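Korkdale camera fair is moving to a bigger hall

Good news if you like poking through other people's old lenses – the Korkdale camera fair is back in September, and it has outgrown the library basement! I stopped by to see Neelam Prajapati, who runs the thing, and she told me they're taking the Silden Street hall this year.

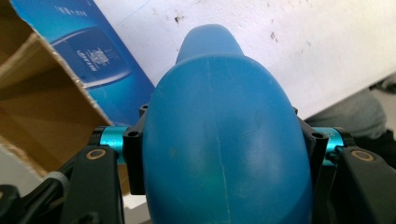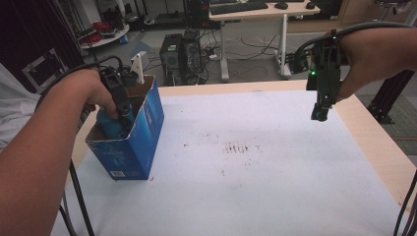

Last year 1,352 people squeezed down those basement stairs, and I was one of them (I got an elbow in the ribs and a very nice light meter, so no complaints). The new hall has room for 123 tables, and Neelam says most of them are already taken. Doors open at 9 a.m., and it's free to get in before noon.

The repair corner is coming back too. Crescencio Tapia will look at stuck shutters and foggy viewfinders for whoever gets in line early enough – last time the line went out the door, so bring a coffee. Sayaka Hirano is doing a short talk on cleaning your gear at home, and I plan to sit in the front row, given the state of my camera bag.

Parking is the one thing I'd worry about. The lot behind the hall holds 300 cars and it shares them with the swimming pool. The Ollari bus stops right across the street, and that's how I'm going.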